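Home › Forums › Home and Household › Bedding, Linen and Laundry

Fleece blanket on top of the duvet or under it?

pennyfarthing
We have moved to a house with a north-facing bedroom and I have started putting a fleece blanket on the bed. My mother always put the extra blanket under the duvet, next to the top sheet. My husband says it works better on top. The duvet is a 10.5 tog and fairly old. I am not keen on buying a heavier one when I have three blankets in the cupboard. Which way round do other people do it?

Ulis
On top. The duvet needs to be able to loft up and a fleece is light enough that it doesn't squash it. It also stops the draught getting through the stitching lines on an older duvet.

mrs_tadlow
Under, for me. Fleece against the duvet cover slides off in the night, and by 4 in the morning it's on the floor. Tucked in underneath it stays put.

Revathi Annamalai
I have done both. On top is warmer if you lie still. Under is warmer for the first ten minutes when you get in and the cover is cold. I use a plain grey fleece from the market, nothing special, and in the daytime it stays on the bed as a throw. Everything gets sorted out on it, so it needs a wash more often than the duvet cover does. 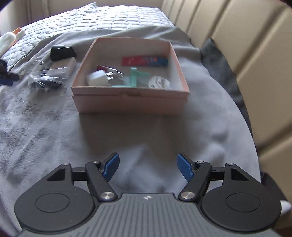
What matters more in my opinion is what is under you. I had a cold bed for years and kept adding layers on top. Then I put a quilted protector on the mattress and took one blanket off again the same week.

Ulis
Agree with the last part. Half the heat goes downwards.

mrs_tadlow
Half is a guess though. A modern foam mattress is warm enough without anything. It's sprung ones that feel cold.

Ulis
It is a guess, yes. Mine is sprung.

pennyfarthing
Ours is sprung as well. We have a thin cotton protector, not quilted. Revathi, does the quilted one make you too hot in summer?

Revathi Annamalai
No, but I'm in a cold flat. I take it off for a wash in September and otherwise it stays on all year. Mine is a Sundico, the white one with the deep elastic sides. I have seen cheaper ones and the filling goes into lumps.

hobnob62
Sundico protectors shrink. I washed mine at 60 and it came out too short for the bed, the corners ping off every time somebody sits down. Wrote to them and was told the label says 40. It does say 40, in very small print.

Revathi Annamalai
Mine has only ever been washed at 40 so I can't argue with that.

Reddy
Going back to the original question, can I put in a word for wool. A wool blanket over the duvet is heavier but you don't get the static. I gave up on fleece after I got a shock off the bedside lamp every night for a whole winter. Also fleece goes bobbly. My wool one is older than I am – it was my gran's – and has been mended twice.

mrs_tadlow
Wool is lovely but look at the price. I paid 167 pounds for a double and the moths had it within two years.

Reddy
Moths are a storage problem. Wash it before you put it away and keep it in a zipped bag.

mrs_tadlow
It was washed and it was in a bag.

Revathi Annamalai
On bobbling, it's mostly the dryer and fabric softener. I wash fleece inside out at 30 with half the usual liquid and no softener, then hang it over the bath. It's nearly dry by the end of the spin anyway. Mine still has a decent nap on it except at the end where people sit.
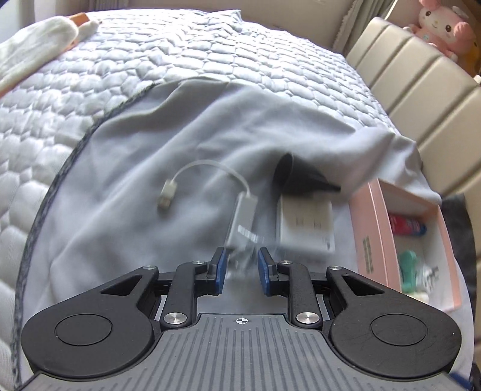

The other thing is not to wash it with towels. The lint gets into the pile and you will be picking it out for weeks. I do the fleece with the protector, both pale, same cycle, and that fills the drum nicely.

hobnob62
You wash the protector at 30 then? You said 40 before.

Revathi Annamalai
Fair point. 40 when the protector goes in, 30 when it's the fleece by itself. The fleece hasn't suffered.

Ulis
Spin speed makes a difference too. I drop mine to 900 and the creases fall out. At full speed it comes out with folds set into it and fleece can't be ironed.

Reddy
It can, on cool, with a cloth over it. I wouldn't bother.

pennyfarthing
Thank you all. I tried it on top last night and it did slide off, but I was warmer until it went. Tonight I'm going to tuck the bottom edge in under the mattress and leave the sides loose. I'll look at quilted protectors at the end of the month. Has anyone had a Sterus one?

hobnob62
Yes, had it two years, still fits. Buy the size up if your mattress is deep.

Related threads
How often do you wash your duvet? (396 replies)
Getting static out of fleece
Mattress protector keeps coming off at the corners
Moths in the airing cupboard
Best tog for a cold bedroom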